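Sorting Bricks by Colour: Project Report
Gülizar Işık, Design and Making module, Plernton

3. The sorting task

My project asked a question that has troubled parents for generations: what is the best way to get a heap of small building bricks into trays by colour before everybody loses interest? I had pink, blue and brown bricks, a flowery tablecloth and more optimism than was wise. 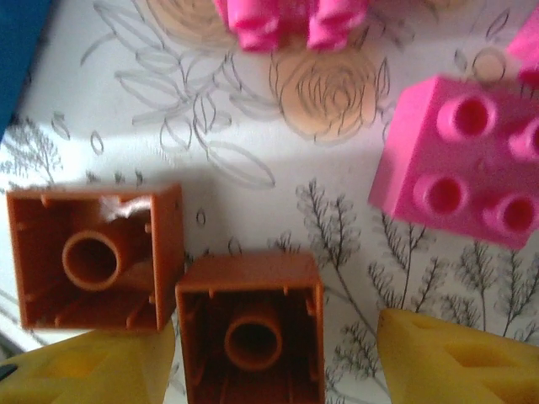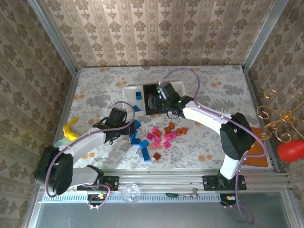
Which colour should be sorted first?

Start with the colour you have most of. The heap shrinks quickly and the odd ones left over are much easier to spot.

3.1 Method

I ran 20 rounds with mixed heaps, tipping the bricks out on the cloth each time. Half the rounds went by colour and half by size. A round ended when the last brick was in a tray, or when I said a word that can't go in a report.

3.2 Results

Colour won comfortably. The quickest colour round took 40 seconds and the slowest size round took 200, though I had stopped for a biscuit during that one and should probably have left it out.

Bricks lying upside down were the main nuisance – they are awkward to pick up by the rim and tend to skid. Brown was also slower than pink, which I put down to pink being impossible to ignore.

3.3 What I would change

A plain cloth, for a start. Leaves and flowers are charming at teatime and no help when you are hunting for a brick. I would also use deeper trays and repeat the size rounds without refreshments.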